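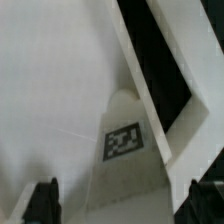 Chapter 5
Reading the Land: Contour Lines and Slope

A map is flat, but the land is not. This simple difficulty has occupied map makers for many centuries. In old maps the hills were drawn from the side, like small loaves of bread, and a traveler could learn from them only that some high ground existed there. He could not learn how high it was, or on which side the climb was easier. In this chapter we study the method which replaced those drawings, and which is still used on almost every walking map today: the contour line.

After this chapter you should be able to read the height of a point from a map, to tell a steep slope from a gentle one, and to draw a simple profile of the land between two points.

5.1 What a contour line is

A contour line joins points which have the same height above sea level. If you could walk exactly along such a line, you would never go up and never go down. The shore of a quiet lake is the best contour line in nature. Imagine that the water of the lake rises by two meters and stops. The new shore is the next contour line. If the water rises by two meters again, we get one more, and so on until the hill is covered.

The difference in height between two neighboring lines is called the contour interval. It is the same on the whole map and it is printed in the margin, usually near the scale. Beginners often forget to look at it, and then they compare two maps which cannot be compared directly. On a map of flat farmland the interval may be 2 meters. On a map of high mountains it will be much larger, or the lines would run together into one brown stain.

5.2 Lines close together, lines far apart

Let us take the hill of Plavov, which we will use in several exercises. Its top is 81 meters above sea level, and the village of Ula lies at its foot, at 34 meters. The difference is therefore 47 meters. From the side of Ula the lines are pressed close to each other, and the footpath there has to turn many times. On the opposite side, toward Fondham, the lines are wide apart and the cart road goes almost straight.

Both roads climb to the same top. The length of the climb is different, and so is the work of the legs in each minute. When the lines are close, the slope is steep. When they are far apart, the slope is gentle. When they are at equal distances, the slope is even, as on a ramp.

5.3 Valleys and ridges

Contour lines seldom make neat circles. Where a stream cuts into the hillside, each line bends toward the higher ground and makes a shape similar to the letter V. On a ridge the bend is in the opposite direction and it is usually more round. Students mix up these two forms very often. Before you decide, find two lines with printed heights and check which way is up.

Exercise 1. On the map of Plavov, find the stream called Ragab. Follow it with a pencil from its source to the bridge and write down the height each time it crosses a contour line. In which part does the stream fall most quickly?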